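**Desk mat thread, 1/** A few people asked what I ended up doing with the white table after the last round of posts. Short version: it has a mat on it now and it stays mostly clear. Long version below, in pieces.

**2/** The table is a plain white one. White tabletops look great for a week. Then you get pen marks, cup rings, and that gray film where your forearms sit. I cleaned mine every few days with dish soap and a soft cloth and it was fine, but I got tired of it.

**3/** I tried three things before the mat. Felt pad from Besson: nice to touch, held onto every crumb. Clear vinyl sheet: curled at the corners and never stopped. A cutting mat with the green grid: good for cutting, too small for anything else.

**4/** The one I kept is a big dark rectangle from Torkano. It looks black at night and more of a very dark brown in daylight. It covers most of the tabletop, with a strip of white left showing.

**5/** It cost me 58 dollars, which is more than I wanted to spend on a mat. I waited through September to see if it would go on sale and it didn't. I bought it in October.

**6/** Things I didn't think about before buying: it's glossy. The listing photos made it look matte. In person it picks up reflections from anything tall, blurry ones, and you notice them most when the overhead light is on.

**7/** It also shows dust. Dark and glossy is the worst combination for dust. I wipe it with a barely damp microfiber cloth in the morning around 9, before I sit down, and then once more if I've been sanding or filing anything.

**8/** Don't use glass cleaner on it. I did that in the first week and got streaks that took two more wipes to clear. Plain water and a dry cloth after.

**9/** On flattening: it shipped rolled. I unrolled it face down and put books on the corners overnight. Two corners were flat by morning. The other two needed another night. Elibariki Rotich told me to roll it the opposite way first and leave it like that for an hour, which I did with his mat later and it was quicker.

**10/** Size question came up in the replies. Measure your table, then take off at least a hand's width on the side where you sit. If the mat goes right to the edge, your wrists push it back all day. I learned that on the vinyl sheet.

**11/** Next part is the rule about what gets to live on the table. I used to have a pen cup, a lamp, a tray for screws, a tray for things that were not screws, a charger, and usually a plate.

**12/** The lamp went on the shelf above. The trays went in the drawer unit on the left. The charger is on the wall, held up with a clip from Purkska. The plate goes back to the kitchen now, most days.

**13/** The pens were harder. I don't use 20 pens but I owned that many. I tested every one on the back of an envelope and threw out the dry ones, then put the rest in a pencil case. When I need one I take one out, and it goes back when I clear up in the evening.

**14/** Issa Salameh asked about drinks. My rule is one drink, in something insulated, at the back right corner of the mat. Never on the left, where I reach across, and never near the front.

**15/** Why insulated: an iced drink in a regular glass leaves a puddle, and a puddle on a slick mat travels. A double-wall tumbler doesn't sweat much. Also a lid helps if you bump the table. I bump the table.

**16/** Why the back right: I'm right-handed and I can get to it without looking, but it's past where my elbow goes. If you're left-handed, swap it. I tried keeping it on the window sill behind me and I just forgot to drink anything.

**17/** Current state of the table:

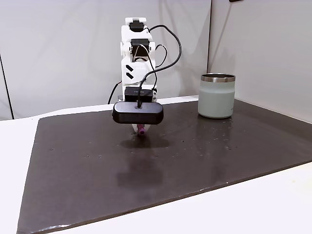

*Tumbler in its corner, dark mat, a bit of pink over the middle.*

**18/** You can probably tell what I mean about the gloss from that one. There's a pale gray smear running toward the front of the mat, and that's a reflection. A cloth won't do anything about it. It bothered me for two weeks and now I don't see it.

**19/** Cables. I'm not a tidy cable person and I've stopped pretending. What I do is keep them up off the mat where I can. Anything lying flat on the surface catches on a sleeve or gets a mug put on it.

**20/** If you want to do it properly, use hook-and-loop ties and leave some slack. Zip ties look neater but you have to cut them every time you move something, and I move things a lot. Prorkham sells a roll you cut to length and I'm still on my first one.

**21/** Evening routine, since it's the part that made the difference. It takes me 9 minutes, I set a timer the first few times. Small items go back in the case or the drawer. Tumbler goes to the sink. Quick wipe, front to back. Chair in.

**22/** The small stuff is what kills a clear table. One marker cap or one bit of tape and by the weekend there are ten of them. Bright colors are easier on a dark mat, at least. I can spot something pink from the doorway. A black screw can sit there for days.

**23/** For black screws I keep a shallow white lid from an old food container. Anything dark and tiny goes in the lid while I'm working. Then the lid goes back in the drawer, with or without the screws in it.

**24/** Somebody asked if the mat protects the table. Yes, so far. I lifted it last week and the white underneath looks the same as the day I put it down. There was some grit along the back edge, so now I lift it once a month and wipe under it.

**25/** Would I buy it again? I'd buy the same size and the same color, in a matte finish if they made one. Torkano doesn't list one as of now. If you find a matte one that lies flat, please post the link, Elibariki wants it too.

**26/** Next I'm doing the drawer unit, which is where all of this stuff went. It isn't good in there. I'll start with the top drawer and post when I have it emptied out.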